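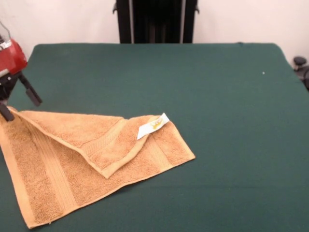

A customer wrote to us in May that her old towels had become stiff after one winter, and she asked if the Voko would stay soft on a washing line without a tumble dryer. It will dry a little firmer outside than in the machine, as all terry does. Shake it well before you hang it and again when you take it down, and most of the softness comes back.

# Voko terry towel, tan

The Voko is our everyday towel for the bathroom. It is made of 100% cotton, with loops on both faces, and it is sold in packs of two. We chose a tan colour that goes with wood and with white tiles, and that does not show every small mark between washes.

- Material: cotton terry
- Colour: tan
- Pack: 2 towels
- Price per pack: £16
- Care label: sewn in, white

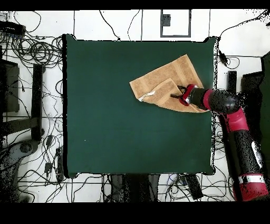
*Voko in tan, partly folded, on a dark green cloth.*

## Washing

Please wash the towel once before the first use, alone or with similar colours. New terry gives off some fluff in the beginning and this is normal. Use less detergent than you think you need, and leave out the fabric softener – it covers the loops, and then the towel takes up water badly. If a loop is pulled out, cut it with small scissors. Do not pull it.

## Folding and storing

For a narrow shelf we recommend rolling, as the towels can then stand next to each other in a Fluno basket. Start from a short end and keep the roll loose. Terry is thick, and it likes to curl into a round bulge at one side when you go too fast, as the left side of the towel does in the photo. The woven border is flatter than the looped part, so smooth it with your hand first and the rest will follow more easily.

## Ordering

The Voko is sent from our Craddock warehouse. If you would like a bigger size, please look at the Barkon bath sheet, also available in tan. Unwashed towels can be returned in their packaging.
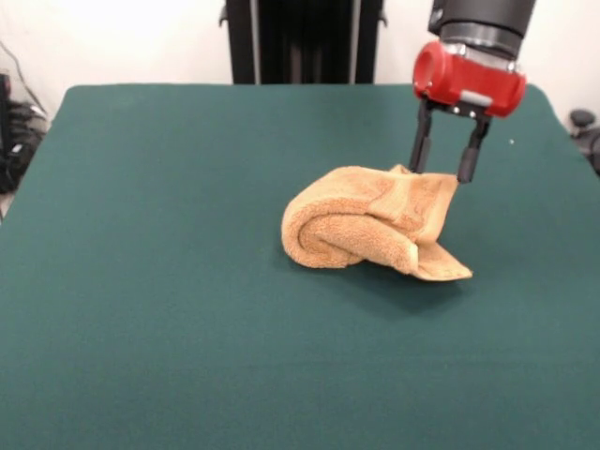 Colour can differ a little from one dyeing to the next, so we ask you to order all the towels for one bathroom together. Daylight also changes the look. The tan can seem more orange in the folds of a crumpled towel, and paler when the same towel lies flat. If you are unsure, write to us before ordering and we will send a small piece of the fabric by post.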